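Flernura bin picking, home build: data card and notes

Status: works sometimes. Read the section on numbers before you quote any of them.

What's in here

Recordings and logs from an arm picking household junk out of a bin in a shared workshop. Pei-shan Chiang did the wiring and the gripper. Tsung-han Pan wrote the logger. I wrote this file and most of the complaints in it.

There are 100 episodes. An episode starts when the arm leaves its rest pose and ends when it gets back there or someone hits the stop button. Each one has a folder with the video, joint positions, gripper opening and a one-line text label typed by whoever was at the keyboard. The labels are lower case with no punctuation, and a few are misspelled. We left them that way, so if your loader chokes on "tpae", fix your loader.

Layout

episodes/ one folder per episode
labels.csv episode, target, result, who was running it
calib/ camera calibration, redone once in August
tools/ the logger and a viewer that mostly opens

Numbers

Of the 100 episodes, 65 are marked as a success. Please don't put that in a slide. "Success" means the object left the bin and didn't fall before the arm stopped moving. It says nothing about whether the arm went for the right object first, and in 42 episodes the person running it nudged the target by hand before the start because the last try had shoved it into a corner. Those are flagged in labels.csv under "nudged". Take them out and the result looks a lot less like progress.

I also don't believe the claim on the Wimer forum that a set this small is enough to train a picking policy from scratch. We tried it. The policy learned to go to the middle of the bin and close. Starting from the Vama weights was better, though I can't tell you how much of that came from the weights and how much came from Tsung-han fixing the time stamps that same evening.

Known problems

Time stamps in the first 5 episodes drift. Skip them.

The gripper opening is what we commanded, not what we measured. If a finger stalls on something, the log says it closed fine.

Cable drag is real. With the wrist turned far over, the bundle pulls and the arm lands a little off from where the model thinks it is. Pei-shan rerouted it and swears it's gone. I still see it in the plots.

The Leung depth filter is in tools/ but off by default. It smooths noise and also smooths away anything thin. You can turn it on if you like pictures more than picks.

Use

Do what you want with the files. If you publish something, say which episodes you dropped and why. Pull requests that add a badge to this page will be closed.

Last edited 14th May.
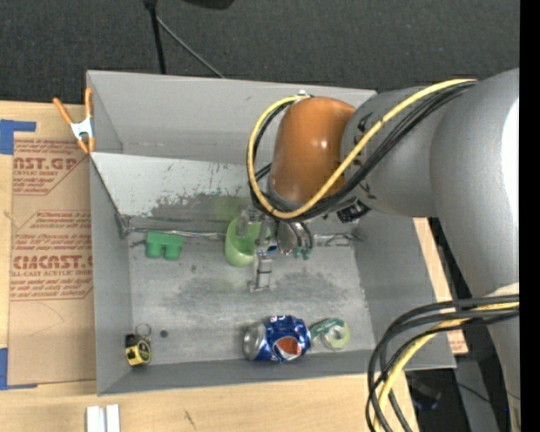 Object choice is the part I'd argue with hardest if this were somebody else's data. We used what was lying around the shop, and a pile like that flatters the gripper in one place and punishes it in another. An open cup is close to a gift: put one finger in the mouth, close, lift. A dented Pepsi can on its side is a different job, and the small tape measure tucked into a corner leaves hardly any room for a finger beside the wall. Averaging all of those into one score hides everything worth knowing, so labels.csv keeps the target name for each episode. Sort by that column before you decide whether any of this is useful to you.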